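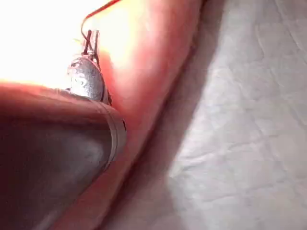
*A small silver-colored metal disc with a raised marking on its face.*

Tsz-kin Yu has run plunger lift and velocity string work for Clidevden for most of a decade. Pao-chu Yang handles well surveillance at the Pondance gas field, where Clidevden has been changing how it picks wells for smaller tubing. We spoke with them on February 24, 2021, by phone.

The starting point was liquid loading. As reservoir pressure drops, gas velocity in the tubing falls below the rate needed to carry water to surface, and the well begins to log off. "You see it on the casing pressure first," Yang said. "Tubing pressure stays flat, casing creeps up, and the daily rate gets ragged. By the time the rate drops hard, you have a column of water in there."

Pondance has 381 producing wells. Yang's group ranks them each month by the ratio of actual rate to calculated critical rate. Any well under 1.0 goes on a watch list. Any well that stays there through two reviews gets a pressure survey.

Yu prefers to see the survey before he quotes a string. "A critical rate from wellhead conditions is fine for screening," he said. "The worst point can be deeper, at the end of tubing or in a long section of casing below it. If the tubing ends 1,000 feet above the top perforation, I can put in any size you like and still have a dead space under it."

Setting depth was the main disagreement between the two groups. The earlier Clidevden procedure, written for the Gernano wells, hung the string level with the existing end of tubing. Yang asked for it to go deeper on wells with no packer. The revised procedure places the end of the string at the middle of the perforations unless there is a record of sand.

"With sand I want to be above the top perf," Yu said. "I have fished two strings, and I don't need a third."

Friction is the other limit. A smaller bore raises velocity but also raises flowing bottomhole pressure. Yu runs the case at current rate and again at the rate expected after a year. If the added pressure drop at current rate is more than 200 psi, he recommends waiting or using foam in the meantime.

Yang agreed, with one exception. "On the Fu pad we went early. The wells were close enough together that one rig-up covered all of them. We gave up a little rate at the front end, and I would do it again."

Hangers are inspected at installation and again whenever the tree is opened. Elastomers are replaced each time, regardless of appearance. Yu asks that the seal bore be measured and the reading written on the job ticket.

The next group of candidates goes to review in April. Yang expects most of them to get soap sticks first.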